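Numbering the Prarnness teaching collection: labels, tables and a working order
Project report, second-year collections module
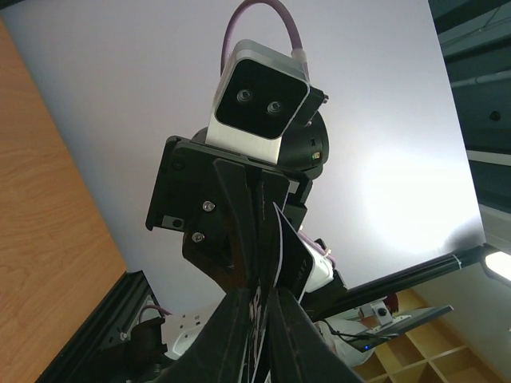 Photo: Esperanza Fitzsimmons

1. Background

The Prarnness collection is a set of small teaching objects: buttons, tile samples, keys, drawer fittings and offcuts of wood and metal. The list we were given in July has 3,657 entries. Many of the objects had no number of their own, only a number on the box they were kept in. Once a box had been used in a class, it was hard to put things back correctly.

Our task was to give each object a label and to write down a method that next year's group can carry on with.

2. Labels

We tested white card and thin white plastic, both with small dark printing. Card is cheaper and can be written on in pencil. Plastic does not crease, but the print rubbed off the first batch when we handled it straight after printing. We left the second batch overnight and had no more trouble with it.

The number goes along one edge of the label. In the first version it was in the middle, where it was covered whenever the label was held. With the number at the edge, part of it can usually still be read, and this helped when we were sorting a mixed pile by hundreds.

The ties are cotton. Fogh sells a ready-made tag with elastic, but it slipped off the keys and we sent it back.

3. Working order

Eftychia Mitsotakis-Vlachou drew up the order of work after our first Thursday session, when two boxes got mixed. A tray holds up to 30 objects. One person reads the entry from the list, the other finds the object and attaches the label, and both check the number before the object goes back. A tray is not started until the last one is closed.

Objects with no matching entry go into a separate box marked Query, with a slip saying which box they came from.

4. Results

By the end of the project 2,359 objects had labels. Buttons took longest, as many are nearly alike and the list describes them only by colour. The tile samples were quick.

The Query box holds 19 objects at the time of writing. Most are keys. We think they belong to the Witerport drawers, which were added to the collection later and have their own handwritten list, but we did not get time to compare the two.

5. What we would change

The trays should have been lined from the start. Small metal pieces slid under each other and had to be picked out again for checking.

We would also print the labels in runs by box instead of one long run. When a Rokon label sheet jammed, we lost part of a sequence and had to go through the whole run to find which numbers were missing.

The remaining labels are printed and sorted by hundreds in the top drawer, with the list and the order of work.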